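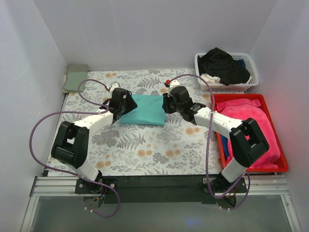 Isn't a written standard for folding a towel a bit much, one reader asked after my last piece, when any ten-year-old can tell you whether a towel is folded?

Well, I tried it. I put the same finished cloth in front of four people at Meltismont (the small shop where I spend most of my week) and got a yes, a no, a "depends what it's for" and a lecture about thirds versus quarters. Then I went and read through our log, which had 1178 folds in it by the end of October, every one marked pass or fail by whoever was sitting at the bench that day. I'd marked a good chunk of them myself. I couldn't have told you why half of mine were passes.

So yes, I want a written standard for folding a towel. I want it short, I want it taped up next to the table, and I want it to exist before anybody starts the arms. I've become a bit of a bore on the subject, and my friends outside work have asked me to stop bringing it up at dinner, so you get it.

## Say what done looks like

Here's where I think most small robot shops go wrong, ours included. We write pages about the machine and one line about the job. Our old sheet had joint limits, payload, who to call, what the lights mean. For the job it said "fold cloth neatly." Neatly! That word did more damage to our numbers than any loose screw ever did.

A cloth is a rotten thing to judge. Take a teal one folded into a wide rectangle with a gripper at each side of it. The top edge is straight. There are ripples across the face, and the fold along the bottom is a little uneven. Is that a pass? I'd say so, for a bathroom shelf. Somebody setting up a store display would do it over. Both of those people are right, and the arms can't be asked to settle it between them, and neither can the person at the bench at four in the afternoon with a cold cup of coffee.

What we use now is dull and I love it. The sheet says which edges have to line up and how far off they're allowed to be. It says wrinkles don't count unless they change the outline. It says who does the marking, and that it can't be the person who tuned that day's run (this one caused some grumbling, and I was the loudest grumbler, and I was wrong). It has a drawing of a cloth that barely passes and a drawing of one that barely fails, side by side. The two drawings did more good than all the words put together. If you copy a single thing from this essay, please copy that.

And write down when you look. A fold with the grippers still on it can be a very different object from a fold that's been let go. Corners spring. A thick hem shifts as the fingers come away. We had people marking the moment the motion ended and people marking after the arms were parked, and those are two different tests wearing the same name.

## Write down the rest of the table too

I had a long and mostly friendly argument about this with the folks at Fandico, who run benches a lot like ours. Their view was that a rule should cover the task and leave the surroundings alone, as the whole point of a useful robot is that it copes with surroundings. I agree with the second half! I'd like the arms to cope with anything you throw on the table. But you can't say it coped if you never wrote down what it was coping with.

Look at what sits on a typical cloth-folding setup. There's the cloth being worked on, sure. There's also a stack of folded ones at the back left with a sage green one on top, a white basket at the back right with black fabric heaped up past the rim, and something red with a plush pink cloth in it, right under the elbow of one arm. The table covering is printed all over with gray ferns and orange flowers. Every bit of that can matter. A busy print is a much harder background for a camera than plain white (or an easier one, depending on what it was trained on, and I've been surprised both ways). A heap that rises above a basket rim is a different obstacle from a heap that doesn't.

I don't want people measuring the fern. I want one line on the sheet: covering, containers, what's in them, what's stacked. It takes less time than finding a pen. Then if the success rate falls off a cliff one morning, you've got somewhere to start besides staring at the code.

Fandico came partway. They log the containers now and still skip the covering. I'll keep working on them.

## The hoses get a rule of their own

This one is less fun to argue about and I won't budge on it. Anything that runs along a moving arm needs to be in the standard: where it's tied, how much slack it gets, how wide it's allowed to swing.

People treat it as housekeeping. They'll spend a week on gripper force and then send the lines down the arm any old way, with a tie here and a tie there. But a line that sweeps out wide over the table is part of the robot's shape, as far as I'm concerned. If it can touch the cloth, or the stack of things you already folded, then it belongs on the drawing along with the elbows. Same for the small loop up by the wrist, which is just the kind of thing that catches a corner when you turn a cloth over.

MacRitchie, the older of our two benches, is where I learned this. We'd blamed the software for a cloth that kept ending up skewed. It was a hose brushing it on the way back, every time, so gently that you had to get your chin down near the table to see it. We lost most of a month. The fix was one tie moved by the width of my hand, and now the sheet for MacRitchie has a photo of the correct tie positions and a box to check before the first run. The box has been checked every working day so far, possibly because I get there first.

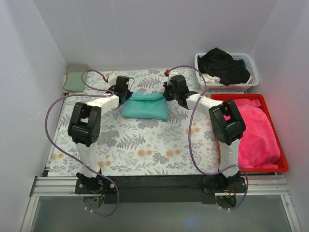 ## Count the whole batch

Now to the part that gets me unfriendly mail. If you publish a number, publish it for a run you declared ahead of time. Ours is 50 folds in a row, no swapping the cloth, no "that one doesn't count, I bumped the table." If you bumped the table, it goes down as a fail with a note saying you bumped the table. People hate this -- I hate this -- and it knocks the number down every time. But I've sat through enough demos by now to know how much tidying goes on in the choosing.

And please, log the hands. Somebody has to straighten the cloth at the start, and if they straighten it until it's practically folded already, you're measuring the human. Our sheet allows 3 ways of setting down a cloth at the start, each with a sketch, and the order gets drawn from a jar. (It's a pickle jar. It still smells like one.) A teammate wanted to let the computer pick the order, and I said fine, but the jar is visible from across the room and you can't quietly ask it for a second draw.

The best objection I've heard is that all of this slows down a small team. It does, for a while. Writing the sheet for Batari, our newer bench, ate two full days, and for those two days nothing got folded and I was not popular. We've also had to rewrite it, first when we added thicker cloths and again when it dawned on us that "lined up" meant something different to the left-handed people marking from the other side of the table. Rules like these go stale and you have to keep opening them up again. I'd rather do that than go back to my own pass marks from last year and try to guess what mood I was in.

There's a second objection, which is that big standards groups will get to this eventually and we should wait. Maybe they will. The safety side of things has grown-up documents already, and you should follow those before you follow me. But how flat is flat, how straight is straight, when do you look, who gets to say? Those are bench questions, and I think the people at the benches ought to take a first swing at them, in pencil, and trade sheets with each other.

That's what we've started doing with Fandico. They sent theirs over in a folder with a coffee ring on it, and it had a rule I'd never thought of: after any stop, the cloth gets shaken out and set down again before the next attempt, even if it looks fine where it is. I've stolen it. Ours went back to them with the covering line underlined twice.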